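Küchenhygiene: Untersuchung in Iltetby abgeschlossen

Iltetby, 27. November 2002. Die Gemeinde Iltetby hat die Ergebnisse ihrer Untersuchung zur Hygiene in privaten Küchen vorgelegt. Das Labor Vetosent wertete im Auftrag der Gemeinde 2.474 Abstriche aus, die in 75 Haushalten genommen worden waren. Am stärksten belastet waren Spültücher und Schwämme, gefolgt von den Griffen der Kühlschränke. Arbeitsplatten und Spülbecken schnitten besser ab als erwartet.

Die Proben stammen aus dem Ortskern und aus dem Ortsteil Ojala. Die Teilnahme war freiwillig, die Ergebnisse werden nur den jeweiligen Haushalten einzeln mitgeteilt. Anlass war eine Häufung von Magen-Darm-Erkrankungen im vergangenen Sommer, deren Ursache nicht in allen Fällen geklärt werden konnte. Die Gemeinde hatte damals auch das Trinkwasser prüfen lassen, ohne Befund.

»Wir wollten wissen, wie es in ganz normalen Küchen aussieht«, sagt Orvokki Nieminen, Leiterin des Gesundheitsamts. Gastronomiebetriebe würden regelmäßig kontrolliert, über Privathaushalte lägen dagegen kaum Zahlen vor. Ein Teil der Erkrankten hatte in den Tagen zuvor ausschließlich zu Hause gegessen.
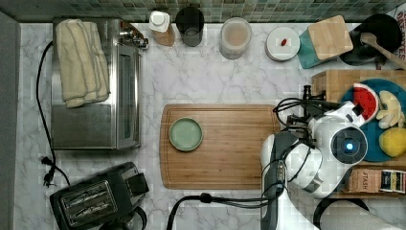 Tücher werden zu selten gewechselt

In jedem Haushalt wurden an mehreren Stellen Abstriche genommen, ein Teil davon nach einigen Tagen wiederholt. Dazu füllten die Teilnehmer einen Fragebogen aus. Gefragt wurde unter anderem, wie oft Tücher gewechselt werden, bei welcher Temperatur sie gewaschen werden und wo rohes Fleisch im Kühlschrank liegt.

Bei den Tüchern zeigt sich nach Angaben des Labors ein klarer Zusammenhang. Wer das Spültuch mindestens alle zwei Tage wechselte, hatte deutlich niedrigere Keimzahlen als Haushalte, in denen dasselbe Tuch eine Woche oder länger in Gebrauch war. Feucht zusammengelegte Tücher waren stärker belastet als solche, die ausgebreitet trocknen konnten. Ob der Haushalt groß oder klein war, spielte kaum eine Rolle.

»Viele nehmen ein einziges Tuch für alles: Geschirr, Hände, Arbeitsfläche«, sagt Niilo Hirvonen, der die Auswertung bei Vetosent betreut hat. Er empfiehlt getrennte Tücher für Hände und Geschirr und eine Wäsche bei mindestens 60 Grad. Spezielle antibakterielle Reiniger hält er im normalen Haushalt für überflüssig. Heißes Wasser und gewöhnliches Spülmittel reichten in den meisten Fällen aus.

Gefährliche Erreger fanden sich selten. In sechs Haushalten wiesen die Prüfer Salmonellen nach, in sieben weiteren Campylobacter. Alle betroffenen Familien wurden informiert und beraten. Erkrankt war zum Zeitpunkt der Probenahme keines der Mitglieder. Hirvonen weist darauf hin, dass sich aus den Zahlen keine Aussage über das ganze Land ableiten lässt. Die Haushalte hatten sich selbst gemeldet — wer wenig Wert auf die Küche legt, macht bei so etwas vermutlich nicht mit.
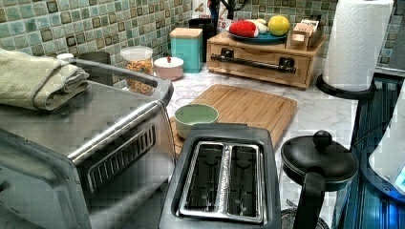 Überrascht waren die Fachleute von den Kühlschränken. In vielen Geräten war es im mittleren Fach wärmer als sieben Grad, ohne dass die Besitzer davon wussten. Ein Thermometer im Kühlschrank hatten die wenigsten. Das Gesundheitsamt will deshalb im kommenden Jahr einfache Kühlschrankthermometer ausgeben, zunächst an Familien mit kleinen Kindern und an ältere Menschen, die allein leben. Über die Kosten muss der Gemeinderat noch entscheiden.

Im Rat stößt das Vorhaben auf Zustimmung, allerdings nicht bei allen. Merja Mustonen begrüßt die Thermometer, hätte das Geld für die Laboruntersuchung aber lieber in die Schulküche gesteckt. Deren Sanierung ist seit drei Jahren beschlossen und wurde im Oktober erneut verschoben. Der Lüftungsplan muss überarbeitet werden, ein neuer Termin steht nicht fest.

Kurse ab Januar

Als Folge der Untersuchung bietet die Volkshochschule ab Januar Abendkurse zur Lebensmittelhygiene an. Die Leitung übernimmt die Hauswirtschaftslehrerin Kaisu Kiiskinen. Auf dem Programm stehen das Lagern und Auftauen von Fleisch, der Umgang mit rohen Eiern und die Frage, wie lange sich Reste halten. Ein eigener Abend richtet sich an Jugendliche, die demnächst in eine eigene Wohnung ziehen. Die Kurse sind kostenlos, das Kursmaterial wird gestellt.
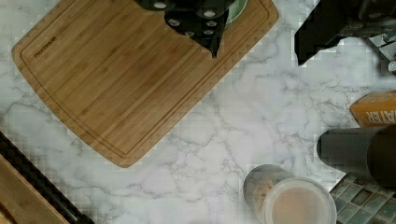

Zur alten Streitfrage, ob Holz oder Kunststoff hygienischer ist, liefert die Untersuchung keine eindeutige Antwort. Beide Materialien lagen in den Abstrichen nah beieinander. Entscheidend war der Zustand der Oberfläche: Tief zerschnittene Bretter waren stärker belastet, gleich aus welchem Material. Bei Brettern aus Bambus mit umlaufender Saftrille, wie eines auf dem Foto zu sehen ist, rät Kiiskinen dazu, die Rille mit einer Bürste zu reinigen und das Brett anschließend aufrecht trocknen zu lassen. In die Spülmaschine gehören Holz- und Bambusbretter nach ihrer Auskunft nicht. Für rohes Geflügel solle es immer ein eigenes Brett geben.

Interesse an den Ergebnissen kommt auch aus der Partnerstadt Skutitz. Dort plant man eine ähnliche Erhebung und will den Fragebogen aus Iltetby übernehmen. Lieven Goossens, der die Vorbereitungen in Skutitz leitet, war zur Vorstellung des Berichts angereist. Er möchte zusätzlich erfassen, wie lange Einkäufe vom Laden bis in den Kühlschrank unterwegs sind. Viele Einwohner von Skutitz kaufen außerhalb der Stadt ein und fahren eine halbe Stunde oder länger nach Hause. Ob die beiden Datensätze sich danach vergleichen lassen, ist noch offen. Die Proben sollen in Skutitz von einem anderen Labor untersucht werden, die Verfahren müssten vorher abgestimmt werden.

Eine Wiederholung in Iltetby ist für das übernächste Jahr vorgesehen. Dann sollen möglichst dieselben Haushalte noch einmal befragt werden. Nach Angaben von Nieminen haben die meisten bereits zugesagt. In Ojala sucht das Amt noch weitere Teilnehmer, vor allem Wohngemeinschaften und Haushalte mit mehr als vier Personen.

Der vollständige Bericht liegt im Rathaus und in der Bücherei Ojala zur Einsicht aus. Ein Merkblatt mit den wichtigsten Empfehlungen wird mit dem nächsten Gemeindeblatt verteilt. Anmeldungen für die Kurse nimmt die Volkshochschule ab sofort entgegen, telefonisch oder persönlich während der Bürozeiten.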